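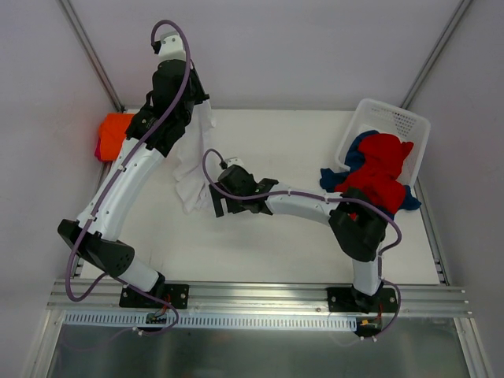 What should I eat before giving blood?

A proper meal a couple of hours before, something with iron in it and not too greasy, plus a big glass of water just before you go in.

Giving blood: kitchen and household tips
Updated November 8, 2024

Quick one this, kettle's on. Sent in by readers mostly, a few are mine. Session at Furnovholm hall is coming up again and the same things get asked every time.

The night before

Lentils. Cheap, quick, loads of iron. Red ones don't need soaking. Fry an onion, tin of tomatoes, lentils, stock, done in the time it takes to find your donor card.

Squeeze of lemon over anything green. Vitamin C helps the iron go in. Same goes for a few strips of raw pepper on the side.

Tea and coffee away from the meal, not with it. Tea gets in the way of iron from veg and beans. Leave it an hour. I know.

Liver if you like it. Not if you're pregnant, but then you won't be donating anyway.

Bed at a sensible time.

The morning of

Porridge, or a fortified cereal (check the side of the box, iron is listed with the vitamins). Toast and egg if you can't face either.

Skip the full fry-up. Very fatty food beforehand can mess up some of teh tests.

Fill a bottle and leave it by the front door so you have to step over it. Drink it on the way.

Wear sleeves that push up past the elbow and stay there. Not that tight jumper. Dark top is sensible too, see stains.

Salty snack in your coat pocket. Crackers, crisps, whatever. Pinia seeded crackers survive a handbag better than most.

When you get home

Sit down. Dinner should already be made, so cook double the night before and all you do is warm it through. No carrying the big shopping in with that arm, no moving the washing machine, no digging. Leave the hoover.

Plaster or dressing stays on for as long as they told you. Wash up with the other hand or let somebody else do it.

No very hot bath that evening. Warm is fine. Get up slowly.

If it starts bleeding again, press on it and hold your arm up. If you feel rough, lie down with your feet on a cushion, and ring the number on the leaflet if it doesn't pass. Stick that leaflet on the fridge when you walk in or it'll be in the recycling by teatime.

Bruise came up? Cold pack in a tea towel, never straight on the skin. Frozen peas do the job. Ten minutes or so, then off. Bad pain, numbness or pins and needles, ring them.

Blood on clothes

Cold water. Always cold, hot sets it. Rinse from the back of the cloth.

Still there? Rub in a bit of bar soap, leave it half an hour, rinse again. Salt paste works on cotton. Old stains want a soak overnight in cold water with a biological powder, but not wool or silk, it'll ruin them. Fletix stain bar was fine on a white shirt of mine, a bit fierce on a navy one.

Don't tumble dry till it's definately gone.

The rest of the month

Your iron takes weeks to build back up, so keep the beans and greens going. Cast iron pan for tomato sauce adds a little. Tin of sardines on toast once a week. Dried apricots in a jar by the kettle where the biscuits used to be.

Don't start iron tablets off your own bat, ask the pharmacist. And keep them up high, well away from children, they're dangerous for little ones.

Next session goes on the calendar before you forget. I write mine on the back page in May with the boiler service.

More next time, probably freezer drawers. Got 23 emails about freezer drawers.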